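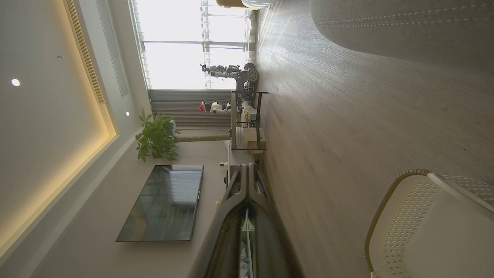

Which rooms does the Stitum living room set cover?

Living rooms and lounges in furnished flats, recorded as they stood on the day, with the furniture left where the occupants keep it.

Name: Stitum living rooms
Version: 7
Maintained by: the Marden interiors group
Records: 192 rooms, 34 buildings
Last revised: October

Summary

Stitum is a catalogue of how ordinary living rooms are fitted out and lit. Each record lists the ceiling, window, floor, plants and larger furniture, along with a short note on daylight. It was put together for people who plan room layouts and wanted something closer to real homes than showroom plans.

The set grew out of Morsy, an earlier list of bedrooms. The file layout is the same, so anything that reads Morsy will read this one.

Files

rooms.csv has one row per room
fixtures.csv has one row per fitting, linked by room_id
notes.txt holds free text from the recorder
colours.csv gives the paint and fabric colour names used

Fields in fixtures.csv

room_id: matches rooms.csv
kind: downlight, cove, vent, curtain, blind, television, plant, other
surface: ceiling, wall, floor, window
state: on, off, open, closed, unknown
remark: optional

How rooms are entered

Recessed downlights go in singly, each with its own state. In the sample room one of the two is clearly glowing, and the warm yellow cove lighting along the ceiling tray has a separate row with kind set to cove. A linear vent is entered as vent even when it sits inside a tray.

Small round ceiling fittings are a problem. Sensors and sprinkler heads look much alike from below, so if the recorder wasn't sure the kind is "other" and the remark says "sensor or sprinkler".

Curtains and slatted shading at the same window get a row each. The sample room has both, with the curtain entered as grey fabric, pleated.

Potted trees are entered as plant, surface floor. Species is left blank unless a label was found on the pot. A tree near a television gets the remark "near screen", as layout users asked for it.

Floors are recorded by general material only. "Wood" covers anything described as wooden. We don't separate boards from parquet.

Known gaps

Bright windows hide whatever is outside, so the view field is empty for a lot of daytime records. Don't read an empty view as a blocked one.

Ceiling heights are missing for 7 rooms. Rugs were not recorded before version 4.

The spelling of "grey" was mixed in older releases. It is now "grey" throughout, but check any filters you wrote against the old files.

Corrections

Send the room_id and the field to the Umero issue list. Fixes are merged on Fridays.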